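Dictado por voz: acierta con mi hermana y conmigo falla en casi todo

Yareli Rosales
Publicado el 8/24/22 en Accesibilidad y voz

Buenas tardes a todos. Les pido disculpas por mi español, que no es mi primer idioma, y creo que una parte de mi problema viene precisamente de ahí.

Uso el programa de dictado Skindton en el portátil para escribir informes de mi trabajo. Mi hermana política nació en Valladolid y lo usa en el mismo portátil, con el mismo micrófono. Hemos leído las dos un texto de 100 palabras, sacado de un manual de cocina. Con ella el programa escribió bien 94 palabras. Conmigo cambió tantas que el párrafo no se entendía: «cazo» salió como «caso», «hervir» como «servir», y una frase entera desapareció sin ningún aviso.

Lo que he probado hasta ahora:
– Cambiar el idioma de «Español (España)» a «Español (México)». Mejora un poco con la c y la z, pero empeora con los verbos.
– Hablar más despacio. El resultado es peor, porque el programa pone un punto después de cada palabra.
– Hacer el entrenamiento de voz, que son diez frases. No noté ninguna diferencia.

También quisiera usarlo para dictar notas en la mesa de trabajo, cuando tengo las manos ocupadas y no puedo tocar el teclado.
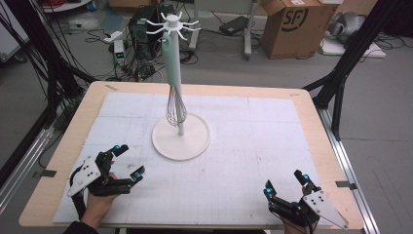
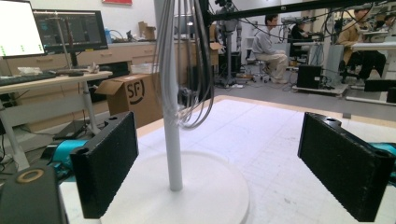
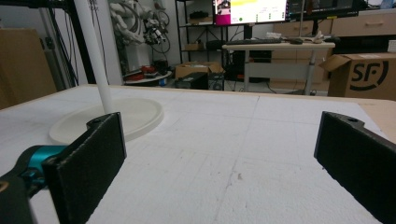

Mi pregunta tiene dos partes. La primera: ¿existe alguna manera de que el programa aprenda mi acento, o solamente se puede elegir entre los acentos de la lista? La segunda: si compro un micrófono mejor, ¿servirá de algo, o el dinero se pierde? En la tienda me recomendaron uno de la marca Kiltness, pero el vendedor no supo decirme si ayuda con los acentos extranjeros.

Muchas gracias por leerme. Si hace falta, puedo copiar el texto completo que escribió el programa.

Mandla Molefe

Buenas. Compra el micrófono, con el del portátil no vas a ningún lado. Yo cambié el mío y noche y día. Y apaga el ventilador si tienes.

Pushpa Yadav

Estimada Yareli: yo tampoco soy hablante nativa y durante meses tuve el mismo problema, así que le cuento lo que a mí me sirvió, con la advertencia de que mi versión es la de escritorio y los menús pueden ser distintos.

No empezaría por el micrófono. Si con la misma máquina su hermana política obtiene 94 de 100, el sonido llega bastante bien. La diferencia está en el modelo de voz, es decir, en las grabaciones con las que se preparó el programa. Cuando en esas grabaciones hay pocas personas que hablan como nosotras, el programa busca la palabra más parecida que conoce y la escribe con toda seguridad.

El entrenamiento de diez frases, hasta donde yo sé, ajusta el volumen y el ritmo, pero no la pronunciación. Lo que sí cambia algo es el vocabulario personal. En mi versión está en Opciones, Palabras, Añadir con mi voz. Se escribe la palabra, se pulsa el botón rojo y se dice dos veces, de la manera en que usted la dice siempre. Es importante no imitar a una locutora: yo cometí ese error al principio y tuve que borrar todo. Empiece con las palabras de su oficio, que son las que más va a repetir.

Segundo consejo: dicte por frases completas, a su velocidad normal. El programa se apoya en las palabras vecinas para decidir entre «cazo» y «caso», y si usted hace una pausa después de cada una, le quita esa ayuda. Para los puntos que aparecen solos hay una casilla que se llama Puntuación automática – yo la tengo desactivada y digo «punto» y «coma» en voz alta.

En cuanto a las frases que desaparecen, a mí me pasaba cuando empezaba a hablar antes de oír el pitido. No sé si es su caso.

Para dictar lejos del teclado, un micrófono de solapa puede ser útil por la distancia. No espere que corrija el acento.

Yareli Rosales

Muchas gracias, Pushpa. He encontrado el menú, aunque en mi portátil se llama Diccionario y no Palabras. Añadí «cazo», «hervir» y otras ocho. Al repetir el texto, «cazo» ya salió bien todas las veces, «hervir» todavía no siempre. También he quitado la puntuación automática y es un descanso. Mandla, gracias igualmente, ventilador no tengo.

Sarita Thakur

¿Y alguien sabe si el diccionario se puede pasar de un ordenador a otro? Lo tengo todo grabado en el de la oficina y en casa empiezo otra vez de cero.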